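Subject: Re: [hemville-makers] Brornon open day, who went?
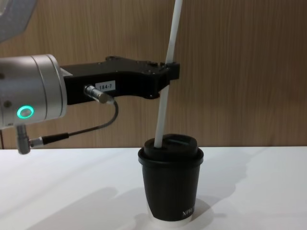

I went, and I came home less impressed than the bloke beside me, who clapped. The demonstration at Brornon's Prastdale building was billed as "the café of tomorrow", and the part everyone crowded in for was an arm putting a straw into a takeaway coffee. The long white straw goes down into the black lid near its left side, with the bracket clamped on partway up and a green ring glowing on the wrist. Fine. What I wanted to know was what happens when the cup is 2 cm out of place, and I didn't get a straight answer.

> On March 5, 2026, a list member wrote:
> Did anyone get to the Brornon day? I had to work.
> The flyer said 1446 drinks handled without a
> person stepping in. If that's true I think we should
> ask them to come and talk to us in November. Also,
> is it their own arm or one of the Marchetti ones?

On the 1446: I asked where the number came from and was told "internal testing". Same lid every time? Same table? Who put the cups out? The presenter said he'd get back to me and took my email. Nothing so far.

I can't tell you whose arm it is. I looked for a maker's name and all I found was a little label on the bracket reading 184-7. The Marchetti question got a laugh and a change of subject.

Also, who is this for? Every café I go to in Hemville has a jar of straws on the counter and I manage. The talk afterwards ran 43 minutes and most of it was slides about labour costs, with no price for the machine on any of them.

To be fair, the staff were friendly, the parking was free, and they let us stand a lot closer than I expected. I'd go again if they let visitors set the cup down wherever they like.

As for November, I'd say invite them, but ask for the test records first. If they won't send them I'd sooner have another soldering night.

Cheers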